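Talk notes - getting kids to tidy up after themselves
Worport parents' evening, 19 mins max 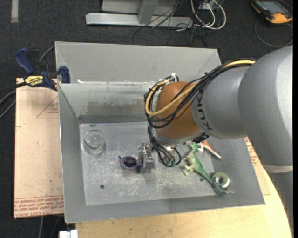
Start with the toy count. Nermin Tuncer's family did one over a weekend in June - 2,373 bits, counting every brick. Let that sink in, dont rush. Ask for hands up, who has trodden on one barefoot. Then the tray idea: one shallow tray, sloped sides, on the table. Toy dinosaur in there, fine, and whatever odd bit of metal they found outside goes in with it. Kids don't sort by type, we do. Stop making them.

Next - rotation. Put 200 things out, box the rest in the loft. Swap when they get bored, not before. Imre tried it with his two, less shouting by teatime. (Check he is OK with me saying so.)

Labels. Pictures for the little ones, words later. Low shelves. No lids!! Lids are where it all goes wrong.

Grandparents bit - keep it kind. Ask for outings, books, swimming money. Rónán's letter to his mum, read first two lines only, it gets long.

Money slide, skip if late. Old ice cream tubs work as well as anything in teh shops.

Questions. Someone will ask about teenagers. Say shut the door. Thank Narendra for the hall, chairs back against the wall, 46 of them.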